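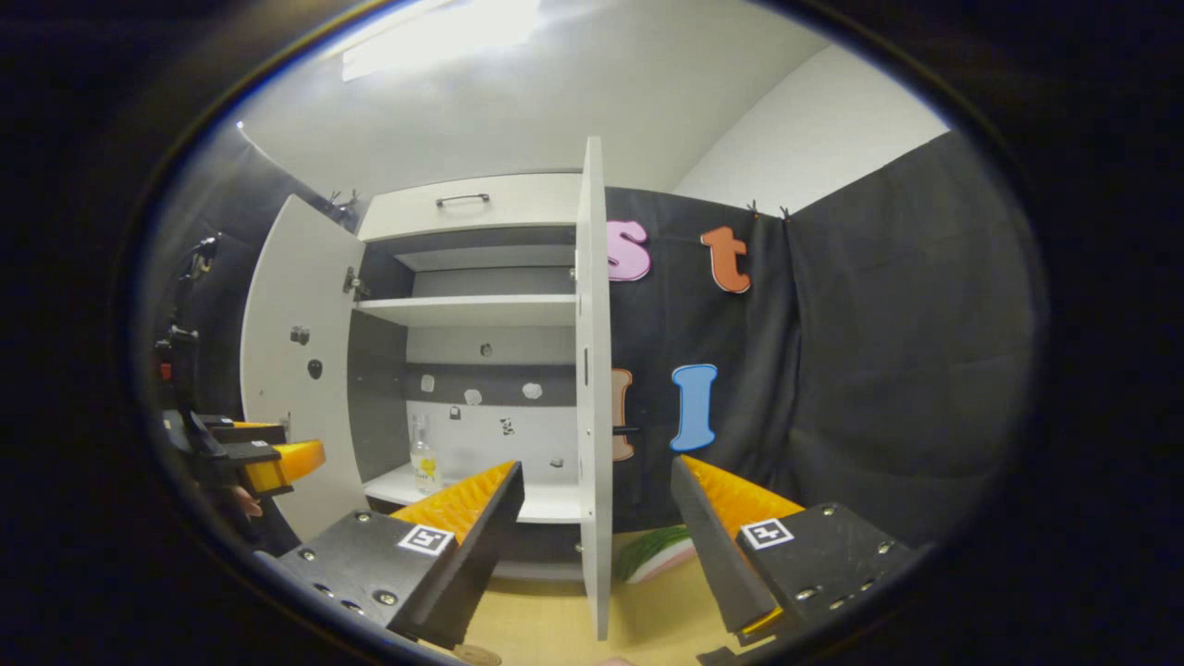 Cabinet doors drift open after moving, how do I fix it?
Posted by Kristof Goossens, August 26, 2021

I moved a two-door Wover cabinet from the bedroom to the hallway and now neither door stays shut. They close fine if I hold them, then swing out an inch or two. The hinges are the concealed kind with two screws on the arm. The hall floor is older and not very even. Do I need new hinges or can these be adjusted?

Arvo Lappalainen
Don't buy hinges yet. A cabinet that leans forward even slightly will let its doors go. Put a level on top, front to back. If the bubble shows it tipping toward you, shim the front corners until it leans back a hair. Then check it side to side, or the gap between the doors will be crooked.

Empty it first if there is anything heavy inside. Bottles are the worst, and they slide when you tip the thing. With the doors wide open you can see what is in there — in the second picture it's a C100 bottle with yellow fruit on the label, standing on a white shelf. Take that out before you lift a corner.
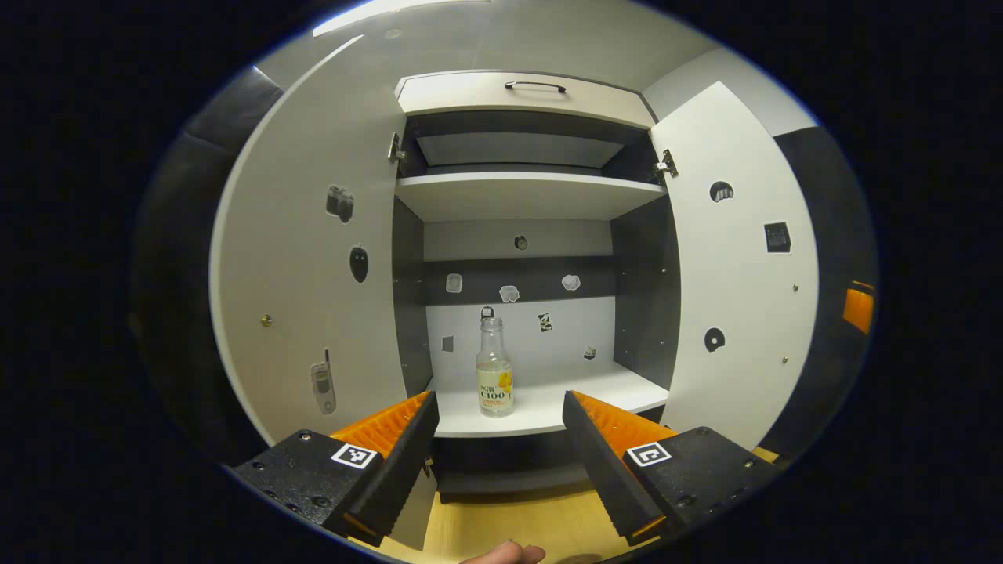 Hinge screws come after leveling. The one nearer the door usually moves it left and right, and the one at the back moves it in and out. Quarter turns only, and do the top and bottom hinge the same amount. If it still drifts, a stick-on magnetic catch costs very little and goes on with two small screws.

navari28
Had the same thing, folded cardboard under the front did it. Still there.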